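Looking After a Varnished Desk

I work at mine all day, so I've tried just about everything on it (including some stuff I regret!). Start with a barely damp cloth and a drop of dish soap, go with the grain, then dry it right away.

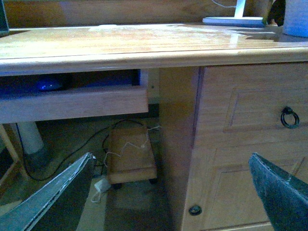 Can I use furniture polish on varnish?
A tiny bit twice a year is plenty, and I always buff it off with an old T-shirt.

For sticky rings, I dab on a little mineral oil and leave it for 22 minutes while I make coffee.
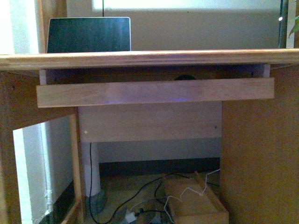
Glossy front edge, with the screen off.

Crumbs and grit are what scratch, so I pick up everything and brush under it, mouse included. 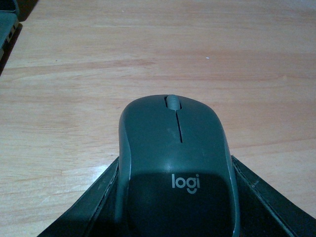

Wireless mouse on the wooden top.

If you want to sand out a bad patch, go up to 2,000 grit and stop there. I bought 4,000 once and couldn't feel any difference. 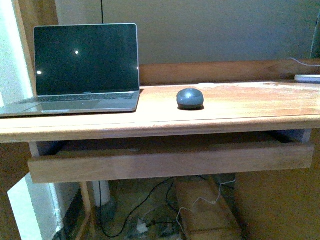 Waxing

I wax in April, with the windows open. Thin coats!

Last updated January 2, 2019
Contact | © Kurudell Home Tips | Back to top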